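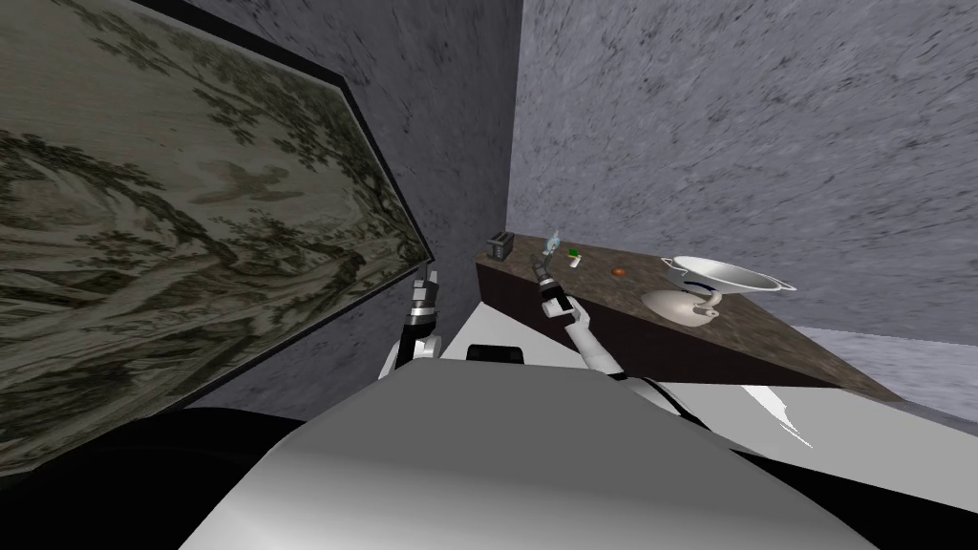 Early Years Team – Visits & Open Days

Starnex runs a preschool on the edge of town and opened its doors in October so the rest of us could come and steal ideas. Three of us went: Asabe Babalola, Danjuma Sani and me. We were promised coffee. There was coffee, in cups made for four-year-olds.

Hanna Dudek, who leads the older group, started us in the block room. It holds 600 blocks, and she knows this from having put them all away. The morning's theme was the post office, and 12 children were selling each other stamps at prices I would call aggressive. I paid two buttons for one stamp and was told there was no change.
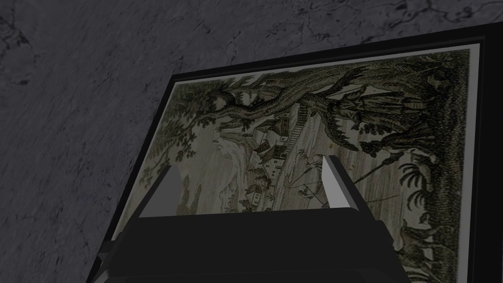 Framed landscape print with trees and buildings.

Snack was at ten. The children pour their own water, and the adults keep towels in their back pockets. Danjuma asked about allergies and got a proper answer – a photo card at every place, checked by two people. We're copying that one.
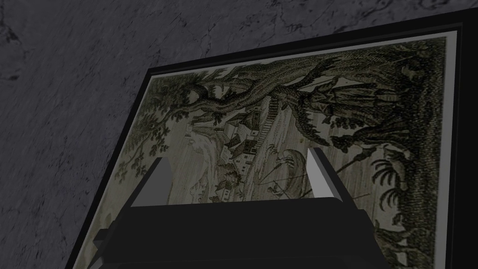 Story time is where I took the most notes. Iwona Chmielewska reads the same book all week, and by the last reading the children are correcting her. She also does "one picture, one story," with no book at all. An old-style landscape like the one in the black frame would do nicely: all those fine little lines, and plenty of countryside for a dragon to get lost in. I tried it with our group on my return. The dragon went to the dentist.

Recent visits
Olszewski Forest Kindergarten: bring boots
An afternoon at the Plarkton toy library

Contact the Early Years Team | © Early Years Team | Back to top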